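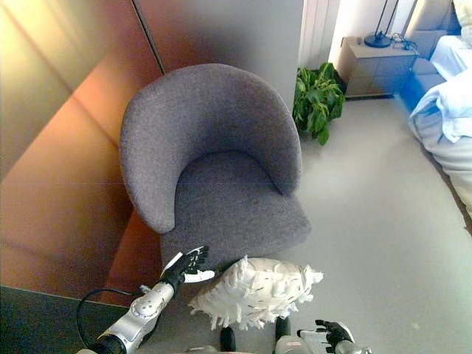 Stain protection add-on for fabric chairs, worth it or not?

tub_thumper
Posted 2022-12-06
Bought a charcoal gray tub chair at Grotero in Travonville. Chair was $521, fine. At the register the guy tries to sell me the Arnero fabric plan, five years of "coverage" plus a spray treatment. I said I'd think about it and now they keep emailing me. Has anyone ever gotten a dime out of one of these plans?

maricica_s
I have, once. Red wine on a loveseat. They sent a man out, he cleaned it, it came up fine. Took 4 weeks to get the appointment though.

dariusroman
So you waited a month for a guy with a bottle of cleaner. You could have rented a machine that same afternoon. What did the plan cost you?

maricica_s
I don't remember. Less than a new loveseat.

dariusroman
That's what they want you comparing it to. The stain was never going to cost you a loveseat.

oldwebbing
I did furniture repair for years and I'd skip it. Read the exclusions before anything else. The ones I've seen left out "accumulated soiling," which covers pretty much every arm and headrest that ever got dirty. You have to name one spill on one day and report it fast. Most people notice a mark and have no idea when it got there.

And the spray is a spray. You can do it yourself from a can. Test it under the seat first.

tub_thumper
The salesman said doing my own spray would void the chair warranty.

oldwebbing
Did he show you that in writing?

tub_thumper
No.

oldwebbing
Well then.

L_Bratu
I'll disagree with the crowd a little. We have two small kids and a dog, and we paid for a plan on a Ragnarsson sectional that cost us 1674. Two claims so far, and on the second one they replaced a whole cushion cover. A single adult with one chair, no, probably not. A house like mine, I'd buy it again.

dariusroman
Did they replace it with the same dye lot? Every "replacement" I've heard about came back a shade off.

L_Bratu
Slightly off, yes. With kids on it you can't tell.

dariusroman
Ha. OK.

ileana_ch
Heathered fabric hides a lot anyway. My gray one has had coffee on it more than once and I'd have trouble finding the place now. Blot, cool water, leave it alone. People make it worse by scrubbing.

oldwebbing
Check the cleaning code on the tag before you use water. If it says S, water can leave a ring.

tub_thumper
Tag says W. I'm going to pass on the plan and put the money toward a decent vacuum. Now if I could get them to stop the emails - I've hit unsubscribe twice.

maricica_s
Good luck with that one. I still get theirs.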